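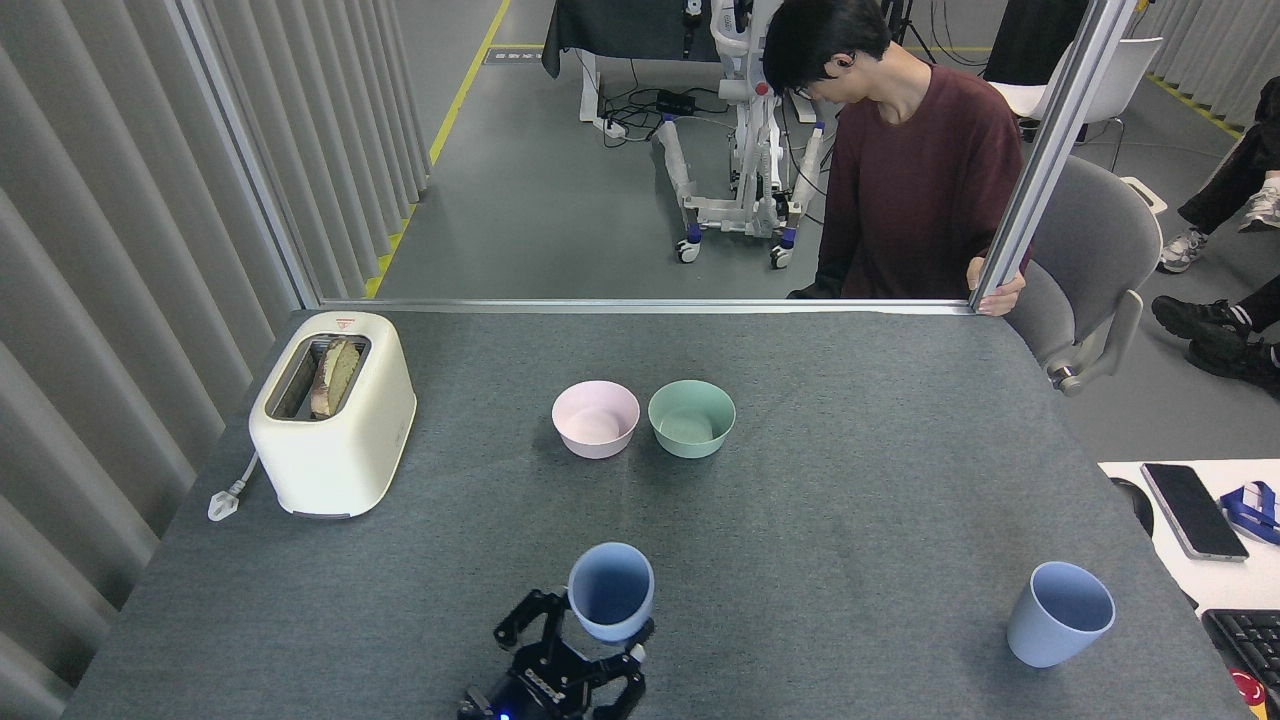
Report on a Visit to the Limel Bakery and Flour Mill

Submitted to the Memness Adult Education Association, Food Studies Section
23 Apr 2003

Purpose of the Visit

The Food Studies Section visited the Limel bakery and its adjoining flour mill at the invitation of the company. The members wished to see how wheat is received, milled and baked on a single site, and to collect material for the course on bread and household cooking that begins in July. The visit lasted the whole of the working morning and part of the afternoon.

The party was received at the gatehouse by Rattana Boonyarit, the production manager, who remained with the group throughout. Members were issued hair coverings and coats and were asked to leave watches and rings in the lockers provided. One member with a recent cold did not enter the baking hall and spent that part of the morning in the company library.

Grain Intake

Wheat arrives by truck from farms in the Astuvham district and, in smaller quantities, by rail. Each load is sampled with a long probe before it is accepted. The samples are taken to a bench in the intake office, where they are checked for moisture, protein and foreign seed. A load that fails on moisture may be dried at the supplier's expense. A load that fails on foreign seed is turned away.

Members asked how often a load is refused. Ms. Boonyarit replied that it is uncommon in a dry year and that the growers know the standard well. She added that the last harvest had been wet in the northern part of the district, and that the mill had blended more than usual in order to keep its flour even.

The Mill

The mill occupies 3 floors of the older building. Grain is cleaned at the top, dampened, and left to rest before it passes to the break rolls. The party followed the stream downward by the iron staircase, which is steep, and future groups should be advised of this when the visit is announced.

The first rolls open the grain, and the sifters below separate the coarse particles from the fine. The coarse material returns to further rolls until the bran is largely clean. Members were shown trays drawn from several points in the process and were invited to rub the stock between their fingers. The difference between the early and late streams was plain to the touch. The late streams are darker and are sold chiefly for brown and mixed loaves.

Whole wheat flour is ground separately on a pair of stones in the annex. The stones were dressed last winter by the firm of Zacharopoulos, which also maintains the sifters. The stones were not running at the time of the visit.

The Baking Hall

Flour is carried from the mill to the baking hall through an overhead pipe. Doughs are mixed in batches, each using 50 pounds of flour for the specialty loaves and a good deal more for the standard white. The company keeps a sponge for its sour rye, which is fed twice daily and is looked after by the night foreman.

The deck ovens for the rye are set at 400 degrees Fahrenheit once the loaves have taken color. The opening heat is higher, but the company prefers not to publish it. Standard white bread is baked in a traveling oven, and the loaves are turned out of their pans by suction at the far end. The noise in this part of the hall made explanation difficult, and several members missed the account of the cooling racks. Ms. Boonyarit kindly repeated it in the corridor.

Bread must cool fully before it is sliced. If it is cut too early the crumb tears and moisture gathers inside the wrapper. The slicing room is kept cool for this reason, and members were glad of their coats.

Keeping and Toasting Bread at Home

After lunch in the staff dining room, the party heard a short talk on the care of bread in the household. The principal points are recorded below for use in the July course.

Bread stales fastest at refrigerator temperature. It should be kept at room temperature in a closed box or bag and used within a few days, or frozen on the day of purchase.

Bread intended for toast may be frozen in slices and toasted without thawing, at a slightly longer setting.

A loaf that is a day or two old makes better toast than a fresh one. The surface is drier and browns more evenly, while the middle stays soft.

Breads containing milk, honey or sugar brown quickly and call for a lower setting. Sour rye browns slowly.

Crumbs should be emptied from the toaster regularly, with the appliance unplugged and cool.

There was some discussion of whether toast should be stood in a rack or buttered at once. The speaker favored a rack for dry toast and expressed no view on the other question. A member asked about bread for puddings and stuffing, and was told that any plain white loaf will serve if it is cut and left uncovered overnight.

The Sample Room

The visit ended in the sample room, where a loaf from each line is kept and cut on the following day. Every batch is entered in a ledger by number. The entry open on the desk was batch 2263, a seeded rye, with a note that the crust was thick on one side. Members tasted the seeded rye, the standard white and the stone-ground whole wheat. The whole wheat was preferred by most of those present, although the seeded rye had its supporters.

Recommendations

The Section recommends that the visit be offered again to those enrolled in the July course. Numbers should be kept small enough for all to hear in the baking hall, and stout shoes should be required on account of the mill staircase. It would be helpful to arrange the date with the annex so that the stones may be seen at work.

The company has agreed to supply flour samples for the second and third class meetings. These should be collected from the gatehouse, where a receipt must be signed.

The thanks of the Section have been conveyed in writing to Ms. Boonyarit and to the staff of the mill and bakery.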